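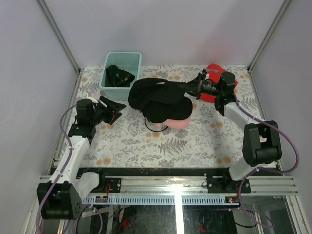 Progress report to the Soylu Fund, from Shireen Tshabalala, Wallthorpe Home Sewing Library
01/06/2018

Hello again! I promised you something shorter than last time, so I'll try, but there's a lot to tell.

The big piece of news is that the pattern catalog is finished. We had 1114 sewing patterns in boxes when your grant came through, some of them going back to my grandmother's day, and every one now has a number, a size range and a note saying whether the pieces are all in the envelope. Of those, 257 are missing at least one piece (usually a facing or a collar, they're small and they get pinned to things and forgotten). I've put the incomplete ones on their own shelf so people can still borrow them if they feel brave. A few of our regulars have already drafted replacement pieces from scratch, and I'm so pleased about that.

Lending opened in March, a little later than the plan said. The shelving we ordered came in the wrong depth and had to go back, and then I wanted the borrowing cards printed before we started handing things out. I'd do it in the same order again. We've had people come over from Nusside on the bus just to look through the children's coats, which I did not see coming!

The beginners' course has been full both times. We teach an apron first, then a lined tote, then a simple skirt with an elastic waist. I dropped the zipper class from the first round and put it at the end of the second, and that went much better - people had got used to the machines by then and weren't scared of going slowly. Two students have asked for a class on mending jeans. I'd like to run it as a single evening and see who turns up.

Fabric is where I've gone over. I budgeted for plain cotton at the old price and it went up over the winter, and then I bought a bit extra so that each student could cut a test piece before touching the good stuff. I've covered most of it out of the printing line, where I had money left. The spreadsheet is attached and the lines I moved are in yellow.

Machines: all but one are running fine. The old Flunance needs a new tension spring and I'm still waiting on the part. If it can't be found I'd like your okay to spend the repair money on a secondhand overlocker instead, as that's what people ask for most.

The thing I'm least happy with is returns. We had 27 patterns overdue at the last check. I've been phoning people, which works but eats up my mornings, so I'm going to try a reminder postcard and a longer loan of 30 days. I'll let you know if that helps.

Next up is the mending evening, a swap table for leftover fabric, and getting the catalog typed up so people can search it from home. My nephew has offered to do the typing if I feed him.

Could you let me know about the overlocker before I put in the next order? Call me at the library any afternoon, I'm nearly always there.

Warmly,
Shireen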